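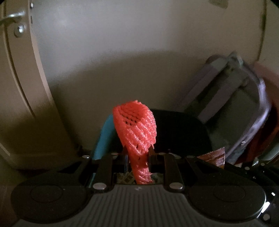

March 5, 2023
Workshop notebook, additive manufacturing room, Bainbridge building
Entry by Ludmila Kadlec. Present for part of the session: Idun Lindqvist, Cadi Trevor.

Subject: Uneven first layer and lifted corners on the Horkel printer, continued from the January entries.

The Horkel machine was returned to general use in January after the hot end was replaced. Since then three users have recorded the same fault in the log: the rear left corner of wide, flat parts lifts from the bed, and the first layer in that area is thin enough to see through. Small parts placed at the center are not affected. The Cluneo machine, which prints from the same spools, has no such entries.

The bed was leveled again before any other work. The four corner screws were set cold with the feeler gauge, and the test square was printed at each corner and at the center. The rear left square was poor. The other four were acceptable. The procedure was repeated with the bed at working temperature and allowed to stand for 40 minutes before measuring. The rear left corner now read low against the other three, although it had matched them when cold.

Idun suggested that the glass was at fault and that it should be turned before the screws were touched again. The plate was rotated by half a turn and the clips refitted. The fault remained at the rear left. The glass is therefore not considered the cause, and the spare plate has been left in its wrapping.

The underside of the bed was then inspected. The spring at the rear left screw is shorter than the others when removed and compared on the bench. It also has a slight lean. It is possible that the wrong spring was fitted when the bed was taken off in January; the entry for that work, by Brândușa Lungu, does not mention the springs, and I have asked her to check her own notes. A replacement was taken from the Ulham parts box, which holds a full set of the same length. All four springs were changed at once so that they will age together. The old ones are in a labeled bag in the second drawer and should not be used again.

After the change:

Bed leveled cold, then hot, same waiting time as before.
Test squares at five positions: all acceptable.
Large flat plate, white PLA, no brim: no lifting at any corner after cooling.
Same plate, black PETG: very slight lift, front right. Cadi considers this normal for the material without a brim. I agree for now.

Speed and acceleration. While the machine was open, the firmware settings were read back and compared with the sheet on the wall. Print acceleration was set to 2,000, and the sheet calls for 1,000. No entry explains the change. It was returned to 1,000 and saved. The ringing visible beside raised lettering on recent parts is clearly reduced on the one part printed afterward, but a single part is a weak basis for a conclusion, and the lettering test should be run again on the next free morning.

Nozzle temperature was left at 200 for the PLA tests. The white spool strings a little at this setting. Cadi would prefer to lower it. I would rather hold it fixed until the bed question is closed, so that two things are not changed in the same week.

Filament storage. The lid of the dry box nearest the door does not close fully on the hinge side. The desiccant in that box was spent and has been replaced. Users are asked to keep PETG in the other box until the lid has been repaired.

Outstanding items

1. Brândușa to confirm which springs were fitted in January.
2. Repeat the lettering test on the Horkel at 1,000, then once at the previous value for comparison. Keep both parts and mark them underneath with pen.
3. Idun to order two further sets of springs and one set of bed clips. The front clip has lost tension.
4. Pauline Hebden has asked for the Horkel for a run of enclosure lids. She has been told that it may be used for PLA at once and for PETG with a brim.
5. Wall sheet to be reprinted. The retraction line cannot be read.

Addition, same day, late afternoon: the bed was checked once more after the PETG plate came off. Rear left unchanged. Front right needed a very small turn of the screw, less than an eighth. Machine left switched off, bed cleaned, log updated. L.K.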